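Carrying the Parts Drawer Home: A Report on Packing Small Boxes in a Soft Bag

Our project began with a complaint. The Sarpong workshop lends out small parts to students, and the parts come back in a state best described as soup. Screws meet beads, beads meet washers, and someone spends Monday morning with tweezers. We were asked to find a way of getting the boxes from the shelf to the classroom and back without buying anything. The budget was generous in spirit and zero in dollars.

We compared two carriers. One was a rigid crate from the Indska shelf range, which holds its shape and bruises shins. The other was a plain canvas tote, which does neither. Each made 22 trips between the workshop and the Rekia building, a walk that includes 85 stairs and one door that closes faster than it should. After every trip we opened the carrier and wrote down which boxes had tipped and which had popped their lids.

The crate won on tipping, as everybody expected. The tote won on being carried at all. By the second week the crate was "resting" under a bench and had to be assigned to people by rota.
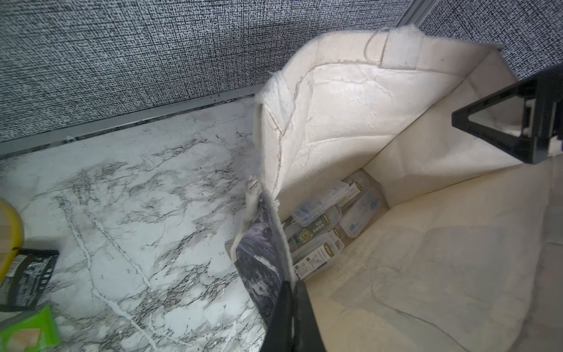 Figure 1. Clear boxes at the bottom of the canvas tote, leaning on one another.

Leaning turned out to matter less than we had feared. A box on its side keeps its contents as long as the latch is shut, and most of our spills came from latches that had been closed with optimism. We added a rule that each latch gets a push with the thumb before the box goes in. Spills in the tote dropped to 2 for the rest of the trial, both on the stairs and both mine.

Labels were the bigger surprise. With the labels on the ends of the boxes, you can often read what you need by looking down into the bag. A label on the lid disappears as soon as another box lands on it. We had spent an afternoon designing lid labels in the Clatier template – very handsome, now retired.

The canvas has held up well enough. It has smudges and scuffs and the rim is a little frayed, but the seams are sound. We would like to try a stiff base panel next term, and to repeat the stairs with someone less clumsy.

Comments (3)

"Try a folded towel in the bottom. Cheaper than a panel and it stops the rattle."

"20 minutes of my life went into sorting those beads. Please enforce the thumb rule."

"Is the crate free now? Asking for my shoes."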